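566 down, and my tea's gone cold again

We crossed the line last night! Our target for October was 566 good recordings of one arm picking a part out of one bin and putting it into another, and number 566 went onto the drive just before Meinir Hopkin turned the lights off on me. I walked home grinning like a fool.

For anyone new, I spend my working days (and a fair few evenings) at Jarnent, a very small outfit in Cinditdale, teaching robot arms to sort loose electronic parts. Teaching is the right word, I think. We don't write down the path the arm should take. A person drives it through the job by hand, the computer saves the joint angles and the camera pictures and when the fingers open and close, and then we do it again. And again. After enough of those, a learning program goes through the whole pile and tries to work out what to do when it meets a bin it hasn't seen before.

I love this part of the work far more than I expected to. I came to it from writing ordinary software and I thought of recording as the chore you did before the clever bit. Then I spent a fortnight doing it and found I cared a great deal about how you come down on a capacitor.

Capacitors! They are little cans with legs, and they roll. If you come straight down with the fingers either side of one that's standing up, lovely, it's yours. If it's lying on its side you have to line the fingers up across it, and if you're a few degrees out it scoots off towards the wall of the bin. Caradog Foulkes is brilliant at these. He slows right down for the last bit, nearly stops, and then closes. I used to rush it. When we trained on my recordings alone the arm rushed it too, and I had the odd experience of watching a machine make my own mistake back at me, over and over, with total confidence.

So now we have some habits. We swap drivers every 31 recordings, which is long enough to get into a rhythm and short enough that your wrists don't complain. Whoever isn't driving stirs the parts between goes -- properly stirs them, with a hand, no neat rows. We keep the fumbles as well, provided the driver recovers and finishes the job. A grab that slips and then a second grab that holds is worth a lot to us, and it took me ages to stop deleting those out of embarrassment.

The older set, from the spring, has 3,761 recordings in it and I'm sorry to say it's not much use. All the parts started in nearly the same spots. The model we trained on it was wonderful so long as you put everything back in nearly the same spots, and hopeless otherwise. Meinir called it the world's most expensive cassette player. We called the new set Ongart, to keep the two apart, and the training code is still Zelell because I can't face renaming all the folders.

What's changed most with Ongart is that we write a line of notes for each go: who drove, which part they were after, whether there was a second try. It sounds dull and it is a bit dull, but yesterday I pulled out every recording where the part was lying down in about ten seconds flat, and I may have cheered. 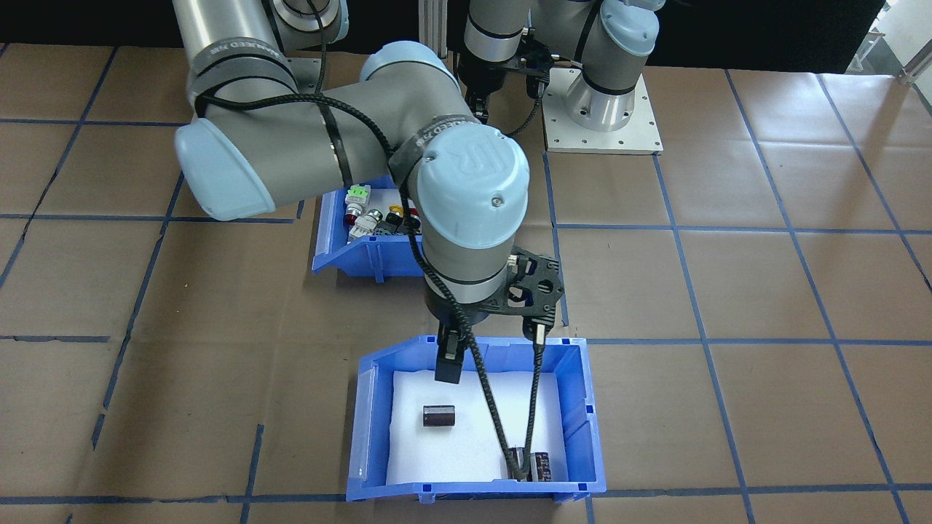
Does a bad recording do more harm than having no recording? It depends on what's bad about it: a slow or clumsy one does little harm if it ends with the part in the right place, but one with the wrong note attached can teach the arm to go after the wrong thing, so those we fix or throw out.

Next up is training on the full set. We'll run it 4 times with different random starts, because one good result could just be luck and I've been fooled that way before. Caradog thinks the upright parts will be solved and the lying-down ones won't. I think he's being gloomy, and there is a packet of custard creams riding on it.

I still want to try mixing two kinds of part in one bin and asking for just one of them, but Meinir says I have to tidy the drive first. Fair enough. There are folders on there called "new", "new2" and "new2 really", and all three are mine.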